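Progress report to the Janar Fund
Workstation Refurbishment Program
May 24, 2023
Prepared by Nhyira Osei

Dear Régis,

What a spring we have had! When I last wrote we were still unpacking, with towers stacked along the hallway and one working bench. The benches are all up now, the shelving is in, and machines are leaving the building nearly every week.

Where we stand

So far 103 workstations have been cleaned, rebuilt, tested and handed over. The goal in our agreement is 150 by the end of October, and I feel good about it. Most of the finished machines went to the two high schools and to the adult drafting class, which had been running its software on laptops that could barely open a floor plan. Chunhua Jiang teaches that class and wrote to tell me her students now stay late (she has to chase them out at nine).

The donated machines from Belteck came in better shape than we dared hope. Many needed only dusting, new drives and a fresh system install. The older batch from Skarkeck has been slower going, mostly bad power supplies and a few boards with bent socket pins.

The bench work

Yichen Xie rewrote our teardown steps in March and the difference is huge. Everyone now works in the same order: side panel off, photos of the cabling, memory out and labeled by slot, cooler off, old paste cleaned away, then a slow look at the socket under the bench magnifier before anything goes back in. Trainees used to rush that look. Now it's the part they argue over, and they have gotten very good at it.

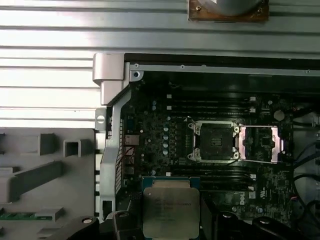
The big dual-bank boards, with memory on both sides of the processor, took us the longest to learn. Ismail Shehata ran two extra evening sessions on them – which slots to fill first, how to lower the load plate without forcing it, how to route the thin fan wires clear of the ports. Seven trainees have now finished one of these from bare board to first boot on their own, and you should have heard the cheering.

Spending

We have spent $2,713 on parts this period, nearly all of it on drives, thermal paste and replacement power supplies. That is under plan. With your okay I would like to put what is left over toward a second magnifier and better lighting for the back bench.

Coming up

The next delivery goes to the Yuan branch library, which wants machines for its video editing corner. We also still owe the drafting class two large monitors, and Ismail is testing a pair this week. I'll send the parts list separately.

Warmly,
Nhyira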